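De : Oranuch Rungrueang
À : liste Relecture et mise en page
Objet : Re: [relecture] espaces insécables et incises dans le bulletin
Date : septembre 2021

Bonjour à toutes et à tous,

Merci à Obinna pour son message, auquel je réponds avec un peu de retard. Je cite la partie qui me concerne :

> Le 2e cahier de Nostmont est revenu de chez Wirell avec 131 corrections,
> dont 73 portent seulement sur des espaces. Je ne conteste pas la règle,
> mais je demande si nous devons vraiment la suivre dans les notes de bas
> de page, où la ligne est courte et où l'espace insécable fait de grands
> trous. Omolara pense que oui, Suleiman pense que non, et moi je voudrais
> rendre le cahier avant la fin du mois.
> Obinna Fashola

Je comprends bien la difficulté. Le français n'est pas ma langue maternelle et j'ai appris ces règles tard, dans un manuel, ce qui fait que je les applique peut-être avec trop de sérieux. Vous me corrigerez si je me trompe.

Pour les notes, je suis de l'avis d'Omolara. Si nous mettons une espace avant le point-virgule dans le texte et que nous l'enlevons dans la note, le lecteur ne saura pas dire ce qui le gêne, mais il sera gêné. Les trous dont parle Obinna viennent à mon sens d'une autre cause : le gabarit de Prurden utilise partout l'espace insécable pleine, celle des deux-points, alors que pour le point-virgule, le point d'exclamation et le point d'interrogation on peut prendre l'espace fine. J'ai refait la page 16 avec la fine et le résultat est déjà beaucoup plus calme. Nhi Doãn a regardé aussi, sur papier, et elle est d'accord avec moi sauf pour une note, celle qui contient la longue citation d'Effiong. Dans celle-là il faudrait couper autrement, ou bien accepter que la ligne ne soit pas justifiée.

Restent les incises. Dans le cahier je trouve deux usages : le tiret long collé au mot, et le tiret moyen avec une espace de chaque côté. Je propose de garder le second - c'est celui que nous avons dans les numéros anciens - et de ne pas mettre le tiret fermant quand l'incise finit avec la phrase. Suleiman m'a écrit qu'il le mettait toujours. Je n'ai pas trouvé de source qui l'oblige, mais si quelqu'un en connaît une, je veux bien la lire.

Une question encore, que je pose par ignorance : quand une citation commence au milieu d'une phrase et contient elle-même une citation, est-ce que vous mettez des guillemets anglais à l'intérieur, ou de nouveau des chevrons ? Wirell a corrigé dans un sens aux premières pages et dans l'autre sens vers la fin. Je peux uniformiser, mais je préfère savoir dans quelle direction avant de commencer.

Pour le calendrier, le numéro de décembre n'est pas menacé. Si je reçois vos réponses assez vite, je renvoie le cahier entier à Obinna avec le gabarit modifié, et il pourra rejeter ce qu'il ne veut pas.

Pour l'image ci-dessous, il faut seulement vérifier que le crédit est composé dans le même corps que les autres.

Bien cordialement,
Oranuch

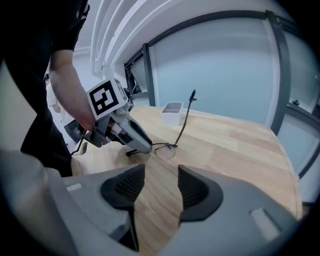

Lunettes à monture métallique fine, posées à plat. Photo : Nhi Doãn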